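**Clutter clearing** (also *bin clearing*, *tidying*, or in older papers *the junk drawer problem*) is the household and shop-floor chore of taking mixed objects out of a heap and putting each one where it belongs. In robotics it is used as a test of general handling skill. People do it badly and with complaint. Machines do it slowly and without complaint, and whether that counts as doing it at all is a matter of some dispute.

## Background

Robots have picked things up in factories for decades, on the understanding that the thing would always be the same thing and would always be in the same place. A welding arm that meets its ten-thousandth car door has no need to know what a door is. Household objects offer no such courtesy. A kitchen drawer may hold a spoon, a dead battery, a birthday candle and a key to a house the family no longer lives in, and any of them may be lying on top of the others.

Warehouses were the first to pay for a partial answer. Goods in a warehouse are at least listed somewhere, usually boxed, and a failed pick can be passed to a human down the line. Suction cups handle much of this work because they need only one flat, airtight patch to grab. The home has fewer flat, airtight patches than one might hope. Suction does nothing for a fork, a whisk or a paintbrush, and so research on household clutter has leaned heavily on two-fingered grippers, which are the mechanical equivalent of eating dinner with a clothespin.

## What makes it hard

### Seeing

Shiny objects confuse depth cameras, which work by judging how far away a surface is and do poorly when the surface is busy reflecting the ceiling. Clear plastic is worse. Thin objects lying flat on a floor or tray may stand so little above it that the camera reports no object at all. A robot may then announce that a drawer is tidy while several teaspoons look on.

### Grasping

A solid block can be gripped almost anywhere. A toy animal has legs, a tail and a center of weight that the maker never thought to publish. Pens and brushes roll when nudged. A fork held by the very end of its handle will swing, and a fork held by the tines is held by the tines. Objects near a wall are a special nuisance, as one of the gripper's fingers has to fit between the object and the wall, and there is often no between.

The usual remedies are to push the object into the open first, to tip it up against the wall, or to go and pick something else and hope the situation improves. The last is known in the literature as *reordering*. It is also the method favored by teenagers.

### Deciding

Picking an object up is only half of tidying. The other half is knowing where it goes, which depends on the house. Current systems that link cameras to large language models can name a great many objects and suggest a sensible home for most of them. They will put a marker with the pens and a spoon with the spoons. They are less sure about half of a broken toy, and so is everyone else.

## Test methods

The most common test uses a walled bin of small, unrelated objects. The walls keep things within the arm's reach and supply the awkward corners. Toys, plastic cutlery, art supplies and bits of wood are popular, being cheap, varied in shape and unlikely to be mourned.
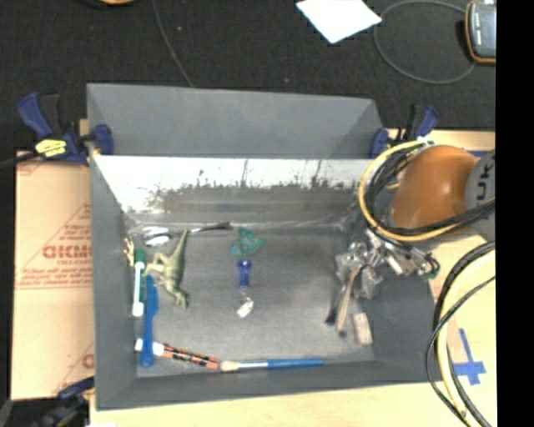

Tsung-han Wan has objected that bins like these flatter the machine, because every object in them was chosen by someone who wanted an experiment to run by lunchtime. A real drawer, Wan argues, contains string. It also contains tape that has found the string, and a good test would begin there and work down to the loose staples. Wan would also have the drawer stick.

The objection is widely accepted and widely ignored. String, cloth, bags and cables change shape when touched, and a test built around them is hard to reset to the same starting point twice. Bins of mostly rigid objects remain the standard, and results from them should be read with that in mind.

One often repeated version is the Cilero protocol. The robot is given 14 objects and must move each from a bin to one of 2 trays, with no human help. Scores are given for objects placed, objects dropped and time taken. An object that leaves the bin by being flung counts as dropped, a rule added after the first season of trials.

## Training

Most present systems learn from examples. A person steers the arm by remote control or by moving a matching arm by hand, and the recorded motions are used to teach a model what to do when the camera sees something similar. The work is dull and takes a long time. The Brillatia group collected 2,000 such recordings for one tidying model, and its report noted that the operators had become very good at tidying.

An alternative is practice in simulation, where an arm can try a grasp all night and break nothing. Simulated objects tend to be smoother, more rigid and better behaved than real ones. Skills learned there carry over well for blocks and poorly for anything sticky, a category that in homes with children includes most things.

A third approach lets the real robot try and fail on its own, with the bin refilled whenever it empties. This gives honest data about the real world. It also wears out gripper fingers, and someone has to refill the bin.

## Attempts at a product

The Grandora was a wheeled home robot with a single arm, sold on its ability to clear a living room floor. It did clear floors, in the sense that a floor with 6 toys on it at breakfast would usually have fewer by dinner. Owners reported that it was polite around pets and defeated by socks. Later software had it ask for help when unsure, a feature that many households switched off in the first week.

Jansen took the shop-floor route and sold a fixed arm for sorting mixed hand tools at the end of a shift. It had steadier light, a bolted-down table and a known set of tools, and it did noticeably better. Its weak point was small hardware. Loose washers were left for the morning crew, who had been leaving them for the morning crew all along.

## Current state

The short answer to whether a machine can clear a cluttered bin is yes, if the objects are mostly rigid, the light is decent and there is no hurry. Published success rates on familiar objects are high. They fall on new objects, and fall again when the bin is deep or the things in it are tangled.

Speed is the less discussed problem. A person empties a small bin in seconds, often by turning it upside down, a strategy closed to most research arms. Many demonstration videos are played faster than life, with a small note in the corner saying so - and viewers who find the robot's pace impressive are advised to look for the note.

Cost is the other one. An arm, a gripper, cameras and a computer to run them still come to far more than most people would pay to have a drawer sorted. Shops and warehouses can spread that expense over several shifts. A household would have to make a lot more mess.

## See also

- Bin picking
- Laundry folding (robotics)
- Dishwasher loading
- Deformable object handling
- Junk drawer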